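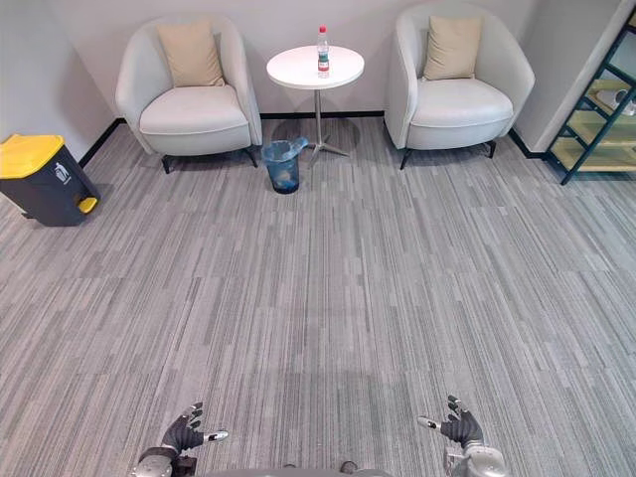
Setting up and looking after the Skirotari hands
Student project report, Thabiso Mathebula

1. Purpose
My project covered the two hands on the Skirotari robot: fitting the sleeves, checking the fingers and writing a service routine the next group can follow. The work took 13 sessions in the Modise building.

2. Sleeves
The black fabric sleeve goes on before power-up. Pull it over the forearm and smooth it toward the wrist. It must stop short of the finger joints. In our early trials a fold got into a joint and the Pladar control program reported a stall. We now open and close the hand 3 times at low speed and look at the fabric after each pass. 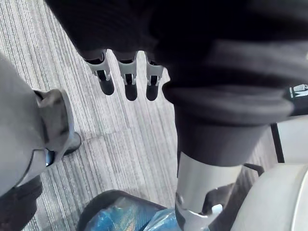 3. Finger check
Power off first. Move each finger by hand and feel for grit or play. Wipe the black fingertips with a damp cloth and let them dry. Joint pins get one drop of Brorine oil every 2,000 cycles. I logged 2 oilings during the project. Extra oil ends up in the sleeve, so wipe it off.

4. Wrist
Check the opening in the metal housing with a flashlight and brush out any lint. Do not use compressed air.

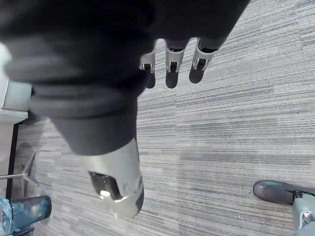 Figure 3. Fingers pointing down over the carpet, with the metal wrist housing beside the sleeve.

5. Still to do
The left thumb needs recalibrating. The sleeve order for next term goes in on Friday.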